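Ticket 45: open day demo, armchair pickup stalls in the simulator
Opened by: Wellington Bittencourt
Component: Niden (sim front end), Tuvham grasp planner
Status: open, workaround in place

Okay, writing this up while I still remember it! I ran the simulator station at the Desden open day in June, with the big screen facing the visitors and me at the keyboard explaining things as they went. The plan was simple: let people pick an object, send the arm after it, everybody claps. Mostly that's how it went (the kids loved it), but the armchair layout kept giving me trouble.

The arm would come in over the chair, get its fingers open, and then just hang there above the back edge of the seat with the two little items sitting on the cushion in front of it. No error on screen, no warning, nothing in the status bar. I stood there saying "it's thinking" for way too long.
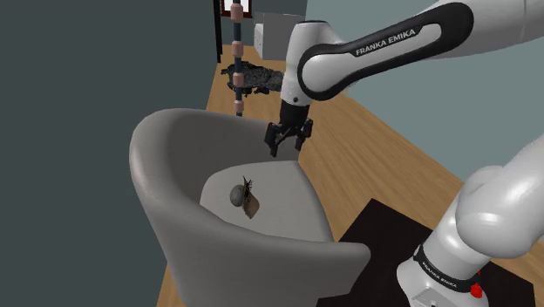 What I tried

Reloaded the layout first. Same stall, same place, both times I did it.

Then I turned the planner timeout up from 8 seconds to 45, which got me a longer wait and a very patient dad asking if it was frozen. So I don't think it's just running out of time. My guess is that Tuvham treats the rounded chair back as a solid block and decides it has no way down to the seat, but I haven't proved that.

Restarting Niden between visitors didn't help either. I also checked that the collision margin was at the default, and it was.

The close-up view with the eyelid model was much better behaved. I switched over to it whenever the chair got stuck, and people crowded right up to the screen for the lashes. One lady wanted to know if she could order a set!

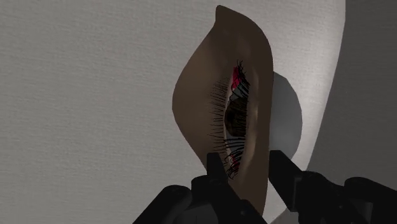 Close-up view: eyelid model held by its lower tip.

Workaround for now: skip the armchair layout in the visitor menu and start on the close-up view. I've hidden the chair entry in the Mendonça profile only, so the other profiles still show it.

Still to do: rerun the chair with the planner log set to verbose (I had it off for the demo, sorry) and attach the output to this ticket. If anyone has seen the same stall with other curved furniture, please add your layout name below.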